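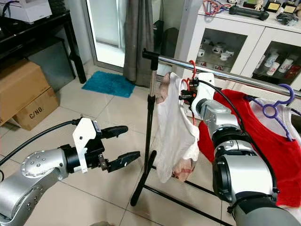

## 4. The Open Rack as a Place to Put Things

**Figure 3.** Open clothes rack with a chrome rail and a black upright. A white shirt is on a purple plastic hanger, with a red garment and a crumpled white one nearby; a glass-fronted cabinet holding cups and mugs stands in the background.

We came to this project expecting to write mostly about closets. Closets are where the earlier work on clothing storage has spent its time, and our own interview guide, when we first drafted it, had two full pages on closet doors, closet shelves, and the back corners of closets where winter coats go to be forgotten. The guide had a single question about open racks. By the end of the first month in Gresville we had rewritten it, and the rack had moved from the margins of the study to somewhere near its center.

### 4.1 Where racks stand

An open rack goes where there is floor for it, and in the homes and workrooms we visited that was very often a room with some other main purpose. People in both Geltdale and Gresville kept racks in dining rooms, in spare offices, and on landings. Figure 3 is a good case of this kind of mixed company. Clothes share the room with white cups and small dishes behind glass, a couple of small plaques with gold faces on top of the cabinet, tangled red and blue cables beside them, and cardboard boxes under a black table. Very little of that has to do with clothing, and we found that our participants hardly noticed the mixture until we asked about it. "It's the everything room," one woman in Geltdale told us, quite cheerfully, and we have borrowed her phrase more than once in our own discussions.

The location matters for what the rack ends up doing. A closet can be shut, and what is inside can be left in whatever state it was in when the door closed. A rack in an everything room is walked past all day long, often by people who do not own any of the clothes on it, and we were struck by how much small straightening this seemed to invite. Participants described tugging a collar into line on the way to the kitchen, or turning a hanger so that it faced the same way as its neighbors, without ever having decided to tidy up.

### 4.2 Hangers, and what they do to a garment

We asked the 25 households in the study to keep a simple diary of anything put on or taken off the rack over a period of 15 weeks, and they were generous enough to give us 1,435 usable entries. Our coding scheme was plain. Each entry was marked as *hung* (on a hanger, with both shoulders supported), *draped* (over the rail or over another garment), or *pending* (in hand, on a chair, or otherwise on its way somewhere).

The white shirt on the purple hanger in Figure 3 gives a convenient picture of an item on a hanger, though we would not assign it a code from a photograph alone. The crumpled white garment near the rack, semi-sheer and hanging loosely, raises the question that caused us the most trouble in coding. Thin fabric tells you very little about itself when it is held from the top. The shoulders and the hem look much alike, the folds hide the openings, and a person usually has to give the thing a shake and find the neckline before a hanger is any use at all. Diary writers brought this up again and again for blouses, slips, and light summer shirts, and several of them admitted that such pieces tended to stay pending far longer than heavier ones.

Plastic hangers were by far the most common type in our homes. Households liked them for being light and easy to pick out by color, and a few had worked out color systems of their own, with one color for each member of the family or one for clothes that still needed ironing. These systems were fragile. A borrowed hanger rarely found its way back to the right owner, and the families who had started with strict rules mostly spoke of them with fondness and a bit of a sigh. Two households used the padded Bretix hangers for knitwear, and both reported that these crowded the rail so badly that everything else had to be pushed along each time one was added.

### 4.3 The rail as a surface

A bare metal rail is smooth, and garments on it slide. Participants had mixed feelings about this. It makes it easy to part the clothes and see what is there, and a shiny chrome rail like the one in Figure 3 was generally preferred over a painted one for exactly that ease. The same participants complained of hangers drifting together into a tight bunch whenever the rack was bumped or rolled, after which the clothes on either side pressed creases into one another. Some had wrapped a rubber band at intervals along the rail, and one household in Gresville used wooden clothespins as dividers, an arrangement we admired a great deal and later copied in our own workroom on Orozco Street.

Draping was more common than we had guessed, and we want to be fair to it. It is tempting to read a draped garment as a hanging job left unfinished, and our first codebook did so. The diaries persuaded us otherwise. Heavy sweaters were draped on purpose to spare the shoulders, towels and scarves were draped because no hanger suited them, and a jacket that would be worn again in an hour was draped by nearly everyone. We therefore treat draping as a storage choice in its own right in the analysis that follows, and we keep *pending* for the cases where the diary writer said plainly that the garment had not yet reached its place.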